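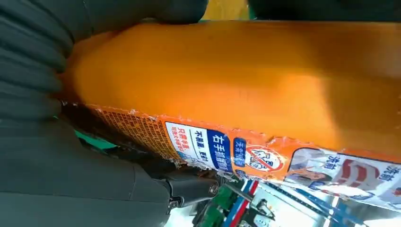

Figure 6.1 A plastic bottle with a smooth, semi-glossy surface. Color in a plastic product usually comes from pigments added before molding.

Search this book
Search

Chapter 6
Plastic Packaging and Household Waste

Chapter Outline

6.1 How Plastic Became the Common Package
6.2 What Bottles Are Made Of
6.3 Collection, Sorting, and Reprocessing
6.4 The Economics of Recovered Plastic
6.5 Refill and Return Systems
6.6 Local Waste Policy: The Zondside District

Introduction

A shopper who buys dish soap, cooking oil, or shampoo is paying for two products. One is the liquid. The other is the package, which must hold the liquid without leaking, survive a fall from a shelf, and carry a label that can be read in poor light. Once the liquid is used up, the package becomes waste. Some local governments collect it at the curb, some require residents to carry it to a drop-off site, and some bury or burn it with everything else.

Chapter 5 considered food and yard waste, materials that break down through the action of living organisms. Plastic behaves differently. The molecules that make up most packaging are long chains of repeating units, and few organisms can digest them at a useful rate. A bottle left in a ditch will fade and crack under sunlight, and the pieces will become smaller, but the material itself may remain for a very long time. This durability is the reason plastic was adopted for packaging and the reason it presents a problem after use.

The present chapter follows the plastic container from manufacture to disposal. It draws on chemistry, economics, and public administration, and students who have completed only one of these subjects should not be discouraged. Technical terms appear in bold type in the printed edition and are defined in the glossary.

6.1 How Plastic Became the Common Package

Before plastic containers were widely available, liquids for the home were sold in glass, metal, or stoneware. Each of these materials had a settled place in trade. Glass was easy to clean and did not affect the taste of its contents, but it was heavy and it broke. Metal cans resisted breakage, although many required an inner coating to prevent rust. Stoneware was strong and costly to ship.

Household containers passed through many hands. Milk, beer, and soft drinks were commonly sold in bottles that were returned, washed, and filled again. A deposit, paid by the buyer and refunded on return, kept the bottles moving. The system depended on short distances. A bottling plant that served one town could send out a truck in the morning and have its empties back by evening. As production was moved into fewer and larger plants, the return trip grew longer and more expensive, and the case for a container that could be thrown away became stronger.

Plastic suited the new arrangement. A plastic bottle weighs much less than a glass bottle of the same capacity, so a truck can carry more liquid for the same load. It can be shaped with a handle, a narrow neck, or a flexible wall that allows the user to squeeze out the contents. It can be colored throughout, so that no paint is needed and scratches are less visible. Color also serves a practical purpose in some products. Light can damage certain ingredients, and a tinted or opaque wall slows that damage.

The shift did not happen at the same pace in all goods. Detergents and bleach moved to plastic early because a broken glass container of either is dangerous. Wine and spirits moved slowly, and in many places have hardly moved at all. Habit, taxation, and the buyer's sense of quality all played a part, and these influences are taken up again in Section 6.5.

Blow Molding

Most hollow plastic containers are made by blow molding. In the simplest form of the process, plastic is melted and pushed out as a hollow tube. The two halves of a metal mold close around the tube and pinch it shut at the bottom. Air is then forced in, pressing the soft plastic against the walls of the mold, where it cools and hardens. The mold opens, the bottle is released, and excess material is trimmed away. The trimmings can be ground up and melted again, and manufacturers did this as a matter of ordinary thrift long before household recycling became a public concern.

A related method begins with a small, thick-walled piece called a preform. The preform already has its finished neck and screw thread. It is heated, stretched lengthwise by a rod, and blown to full size. Stretching lines up the molecules and makes the wall stronger, so that less plastic is needed. Drink bottles are often made in this way. Preforms are compact, and a filling plant may buy them in bulk and blow its bottles on site.

The finish of the mold determines the finish of the bottle. A polished mold gives a glossy surface, while a lightly roughened one gives a matte surface that hides fingerprints and wear. Designers must also consider where the label will sit, since a label applied over a sharp curve will wrinkle.

Case Study: The Trosel Drop-Off Site

The town of Trosel, in the Zondside district, opened a drop-off site for household plastics in April. Residents had previously placed all packaging in a single bin, and the contents were taken to the district landfill. The new site accepted bottles and jugs only. Tubs, trays, and film were refused.

In its first full month the site received 2,369 pounds of plastic. The operator, Darko Materials, had planned for 2,000 pounds and had arranged its truck schedule to match. The difference was modest, but it meant that containers were full before the truck was due, and residents began to leave bags on the ground beside them. Darko responded by adding a second pickup.

Quality proved to be a greater difficulty than quantity. Of the material received, 200 pounds had to be sent to the landfill. Much of this consisted of bottles still partly full of oil or detergent, which had leaked onto clean material nearby. Brightly colored bottles raised a separate question. Clear and white plastic can be made into a wide range of new goods, but mixed colors, once melted together, tend toward gray or brown. The reprocessor in Iltton paid a lower price for mixed colors and would accept them only in loads of at least 1,000 pounds.

The town council considered three responses: asking residents to separate bottles by color, paying the operator to do so, or accepting the lower price. It chose the last. The council's report noted that each added instruction on the sign at the gate was likely to reduce the number of people who followed any of them.

Questions of this kind arise wherever plastics are collected, and they rarely have a purely technical answer. Section 6.3 describes the sorting methods available to an operator such as Darko, and Section 6.4 explains how the price of recovered material is set.

Before You Read On

Review the definitions of polymer, pigment, and deposit in the glossary. Students using this chapter in a laboratory course should also read the safety notes on heating plastics before beginning Section 6.2.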